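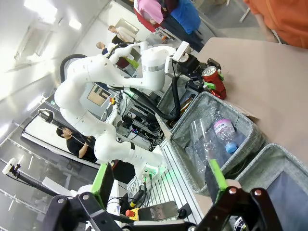
3. Results at the Cimow return depot

Before the arms came in, two workers per shift sorted cans and bottles into bins by hand. Prernus now runs the arms for most of the day, and the same workers clear jams and check the bins. We gave a survey to 33 employees. Of these, 74 percent said their backs and wrists hurt less. Several also said the job had become lonelier, and that they wanted training on the controls before September. Pay had not changed. Our interview questions are in Appendix 2.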